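Published on June 13, 2019 by Ravindra Nigam

The talks between Nelari and Pliltura over the decommissioned fuel store at Morko have been suspended for the second time this spring, on this occasion over the wording of the paragraph that explains why they were suspended the first time.

The two delegations had reached page 40 of the draft inspection agreement, which for these two is a gallop. Nelari wants outside inspectors let into the store at 20 days' notice. Pliltura says it has no objection to inspectors, only to notice, days and the word "outside". By lunch on the second day the Nelari team had gone back to its hotel and Pliltura's had issued a statement expressing full confidence in the process, a phrase that regular readers will know how to translate.

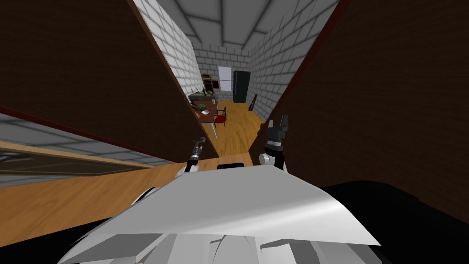
What is in the store

The store holds 405 sealed casks of spent fuel, left over from the years when the two countries ran their reactors jointly and were still on speaking terms. Both agree on the number. They disagree on whose casks they are, and the position of each government is that they belong to the other, except when money for their upkeep is on offer, at which point both remember owning them.

Shigeru Morikawa, who advised on the original storage treaty and has been trying to retire from the subject ever since, thinks the inspection row is a sideshow. "They could agree on notice in an afternoon," he told me by phone. "The question is who signs for the casks at the end of it. Whoever signs also pays, and neither finance ministry has put a penny aside."

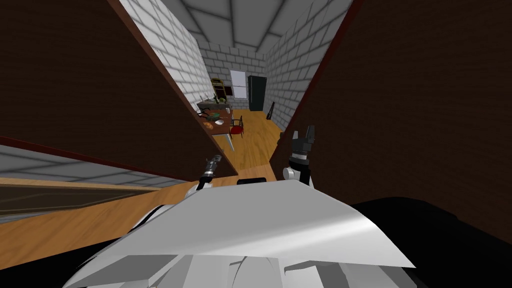
He may be right, though it would be easier to believe in a quiet quarrel over money if the loud one were not doing so well at home. Nelari's foreign minister has gone up in the polls after each walkout. In Pliltura, where the government has a majority of two, the hardliners have discovered that a moderate can be moved a long way by being asked on television whether he trusts the neighbours.

The Boateng group, the five countries paying for the talks, has offered a compromise under which inspectors would give notice of their intention to give notice. It was received politely. The group has also hinted that its funding for the talks runs out in November, and that did get people's attention, if only at the hotel.

Delegates are due to meet again at the end of the month to settle an agenda. The draft agenda has two items, and Pliltura has asked for the second to be taken first.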